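Textiles 2: Stretch Fabrics and How They Fail
Notes for Week 6
Nusrat Haque
Nov 19, 2018
191 shares | 3 comments

These notes go with the lecture and the bench session. Bring a ruler, a fabric pen, a stopwatch and an old stretch garment you don't mind marking. If you missed Week 5, read the section on yarn twist before you start on this one.

1. Where stretch comes from

A fabric can stretch for two separate reasons, and most stretch clothing uses both.

The first is structure. In a knit, the yarn lies in loops. Pull the fabric and the loops change shape well before the yarn itself is under much load. A plain jersey made entirely of cotton, with no elastic fibre in it at all, will stretch a good way across its width. It stretches less along its length. In a woven fabric the yarns lie nearly straight, so there is very little to take up except the crimp where they pass over and under each other. Woven fabric does give on the bias, where the pull is at 45 degrees and the little squares of the weave turn into diamonds.

The second is fibre. Elastane (sold as spandex in North America) is a segmented polyurethane. It has soft segments that uncoil when pulled and hard segments that hold the chain together. A good elastane filament can be drawn to several times its length and will return close to where it started. It is hardly ever used alone. A small share in a T-shirt rib is enough to hold the neckline, and swimwear and sports tights carry a good deal more.

Write both causes in your bench notes when you examine a sample. Students often see "5% elastane" on a label and put all of the stretch down to that.

2. Common constructions

Single jersey. Smooth face, loops visible on the back. Curls at cut edges, towards the back along the sides and towards the face at top and bottom. Can ladder.

Rib. Alternating columns of face and back loops. Very stretchy across the width, lies flat when cut. Cuffs, collars, waistbands.

Interlock. Two rib fabrics locked together. Both sides look like the face of a jersey. Heavier, more stable, less stretch than rib.

Tricot. A warp knit. The yarns run up the fabric and zigzag between columns. It doesn't ladder easily and has a smooth surface, and with elastane added it is the usual choice for swimwear and a lot of sports clothing.

Stretch woven. Usually elastane in one direction only, as in most stretch denim. Find out which direction before you cut.

3. Stretch and recovery

Keep these two words apart. Stretch is how far the fabric goes under a given load. Recovery is how much of that it gives back. A fabric can have plenty of the first and poor recovery, and a garment made from it will bag at the knees and elbows by lunchtime.

What is left over after the load comes off is called growth. Some growth disappears over the next hour or so as the fibres relax. Some is permanent. For that reason we measure twice.

Bench method:

Mark two lines 10 cm apart near the middle of the sample. Stay clear of the seams. Hang the weight for 30 seconds and read the distance between the lines while it is still hanging. Take the weight off, lay the sample flat, wait one minute and read again. Leave it for an hour and read a third time.

Stretch (%) = (stretched length − original length) ÷ original length × 100
Growth (%) = (relaxed length − original length) ÷ original length × 100

Use the 500 g weight for jersey and rib. Ask before using anything heavier on tricot. Do the whole thing lengthwise and then again crosswise, on a fresh area of fabric.

Worked figures: the lines start at 10 cm, read 15 cm under load, 10.6 cm after a minute and 10.2 cm after an hour. Stretch is 50%, growth is 6% at one minute and 2% at one hour.

4. Prints, tapes and trims

Anything added to a stretch fabric has to stretch with it or it becomes the weak point. Ink for stretch goods is made with a flexible binder. Even so, a thick layer of print stiffens the cloth beneath it, and a line of print along an edge can change the way that edge sits on the body. Lettering shows this up quickly because the eye knows what shape the letters should be. On a smooth black garment with a band of words near the edge, like the "WHITE LINE FILO" one on this page, a distorted letter is easy to pick out against the dark ground.
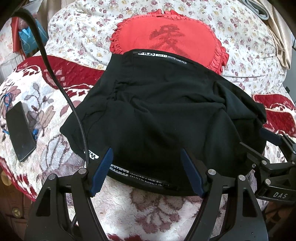

p. 31

Lay a garment flat and smooth before judging its print. A fold can hide part of a word, and a rumpled band tells you nothing reliable about whether the ink has moved. Once it is flat, stretch the printed part gently by hand to the amount it would see in wear. Look for fine cracks running at right angles to the pull. Let it go and look again. Cracks that close up when the fabric relaxes still count, and should be written down as "open under tension".

Woven elastic bands are tested separately from the body fabric. The usual fault is the stitching. A straight lockstitch has almost no give, so the thread snaps the first time the band is pulled hard. Use a zigzag, a coverstitch or an overlocked seam.

5. What shortens the life of a stretch garment

Heat. Elastane softens and loses strength well before polyester does. A hot dryer does more harm than a warm wash, and a hot iron can finish a waistband in one go.

Chlorine. Attacks ordinary elastane in pool water over a season. Polyester-rich swim fabrics last longer. Rinsing in fresh water straight after swimming helps, and wringing does not.

Oils. Sunscreen, body oil and some massage oils swell the elastane and leave it weak. The damage often turns up first at the neckline and the back of the waist.

Fabric softener. Leaves a coating that cuts down how well sports fabrics move moisture.

Hanging wet. The weight of the water pulls a knit lengthwise for hours. Dry heavy knits flat.

Abrasion. Rough surfaces pull single filaments out into snags, and short fibres tangle into pills. The lab machine runs samples to 3,000 rubs for this unit, with a check at 500.

Elastane that has failed inside a fabric often can't be seen from the face. Turn the cloth over and stretch it. Broken filaments poke out as short clear or white hairs, most visible on dark colours, and the surface goes wavy.

6. For the bench session

Groups are on the door. Milagros Lucero is supervising the abrasion machine and Pak-hei Man has the weights and clamps. Sign for both.

Each group tests one jersey, one rib and one tricot from the sample drawer, plus one worn garment of your own. Record fibre content from the care label where there is one. Where there isn't, write "unknown" and leave it at that — guesses at fibre content will lose marks.

Your write-up should have a table of results, a short paragraph on the difference between lengthwise and crosswise figures, and a sketch of the loop structure seen through the pick glass. Two pages is plenty. Label the face and the back on your sketch.

Reading: Chapter 4 of the unit reader, up to the section on warp knitting machines. The bonded seams section can wait until February.

3 comments | Share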